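Why Is a Sweater So Stretchy?

By Zofia Krawczyk | Filed under: Kids' Corner, How Stuff Is Made

Grab the sleeve of a sweater and give it a gentle tug. Now try the same thing with a bed sheet. The sweater grows and the sheet hardly budges! I used to think sweaters were made of some special rubbery thread, and I was wrong about that until I was eleven.

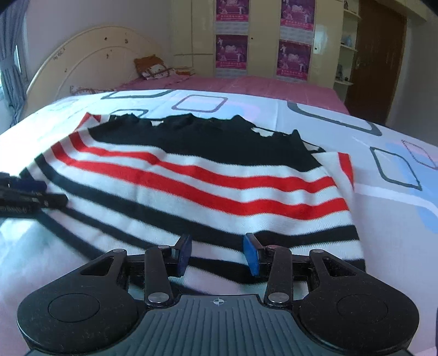 So what's going on? It comes down to the path the yarn takes. A plain woven cloth is made from two sets of threads. One set goes up and down, the other goes side to side, and they pass over and under each other like the strips in a paper place mat. The threads are already pretty straight, so when you pull on them they have nowhere to go.

Knitting is loopier. I mean that for real – it's made of loops! Picture a row of little loops standing side by side. Now push a new loop through each one, and then another row through those, and keep going until you have something big enough to wear. When you pull on the cloth, the loops squash and change shape. Let go and they mostly spring back.

Try it with a piece of string. Lay it on the table in a wiggly line, like a snake, and pull both ends. The string gets "longer," but you know it didn't grow. You just used up the wiggles.

Where does the yarn come from?

Lots of places. Cotton comes from a plant, acrylic is made in factories, and wool comes mostly from sheep. My aunt Iwona Wieczorek keeps sheep on a hill farm near Plondley, and her grumpiest one is a ram called Wróbel (it means "sparrow" in Polish, and he is very much not a sparrow). When the sheep have been sheared, the wool gets washed, because it is greasy and full of bits of grass. Then it's combed so the hairs line up, and then it's twisted. The twist is the important part! Pull a pinch of cotton ball apart and it comes away like nothing. Twist it between your fingers first and it's suddenly much harder to break.

How do you get stripes?

You change yarn. Knit a few rows in one color, swap to another, knit a few more. The first scarf I ever made was 24 stitches wide and 114 rows long, with a new stripe whenever I got bored. Some of those stripes are very skinny.

Why do sweaters make you warm?

A sweater doesn't make any heat. You do! Your body is warm all the time, and all those loops and fuzzy hairs hold on to little pockets of air. Air that stays still is slow to carry heat away, so more of your warmth stays near you. On a windy day the wind can blow right through the gaps, and then you want a jacket on top.

One more thing – please don't hang a soaking wet wool sweater on a hanger. Water is heavy, and remember those loops? They'll stretch and stretch until your sleeves reach your knees. Lay it out flat and let it take its time.

Shares: 80 | Comments: 24

More from Kids' Corner
Why Do Onions Make You Cry?
What Is Felt, Anyway?
How a Zipper Zips
Where Does the Blue in Blue Jeans Come From?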